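Treltville wants a fee on takeout cutlery, but the numbers are thin

Treltville restaurants would have to charge customers for plastic spoons, forks and chopsticks under a plan the town council is due to take up in May. Supporters say it will cut trash and save money. How much of either is hard to say from the papers released so far.

The case rests on one survey, carried out for the town by a consulting firm called Plistel. It collected 3,335 answers, and 51 percent of the people who replied said they "rarely or never" use the cutlery that comes with a takeout order. The town's press release turned that into "most residents don't want it." Those are different claims. Only 1,358 of the answers came from people who live in Treltville at all. The rest came through a link that anyone could open, and Plistel has not published a separate result for residents.

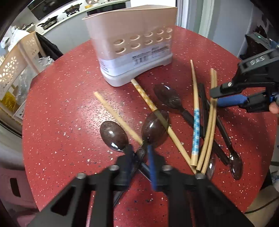
Then there is the money. The plan says the fee will "pay for itself," but gives no figure for checking that restaurants follow the rule, and no figure for what the town spends now on hauling away spoons and forks. Plastic cutlery is light. A town that pays by weight may not see much change in its bill.

Darius Kuusk, who runs the lunch counter Naller near the bus station, has read the plan twice and is not impressed. "I already ask people if they want a fork," he said. "Now I ask them and charge them, and fill in a form every month."

Backers point to Kļaviņa, a bakery chain that stopped handing out cutlery at its three shops last year and says it now orders far less. That may well be true – but a bakery sells mostly bread, and few people need a spoon for a roll.

The town says a fuller cost estimate will come before the vote. It said the same about the survey tables, which were still missing from its website at noon.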